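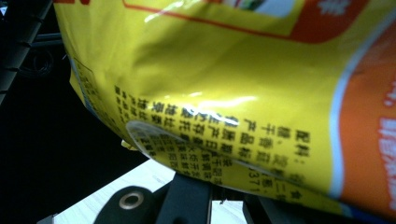 **From:** Henrike Fuchs
**Date:** Friday, February 2, 2024
**Subject:** Re: Parcels to Sevholm, customs form again

Hello all,

> I sent two boxes to my sister in Sevholm in November. One came in nine days, the other came back to me with a sticker "contents not specified". Both had the same form! Mostly sweets and crackers and a pair of socks. Does somebody know what they want in the contents field?

I had the same trouble two years ago, so I write what I learned.

Please do not write "food" or "gifts" in the contents field. The office in Roncombe accepts this sometimes, but the office in Grube sends it back. You cannot choose which one your box will go through. I write each thing on its own line, for example "rice crackers, sealed, 5 bags", and then the weight and the value. If the name on the bag is in Chinese or another language, I put a simple English name on the form and leave the bag closed. Homemade food I do not send anymore.

The value must be there for the socks also. I once left it empty for a scarf and my aunt had to go to the counter and explain.

For the carrier, I use Skerex now. It is slower than the post, but they call you if a line is missing. Their form has a box for the phone number of the receiver, please fill it.

What I still don't know is if tea counts as food or as plant. Has anybody sent tea since November?

Best regards,
Henrike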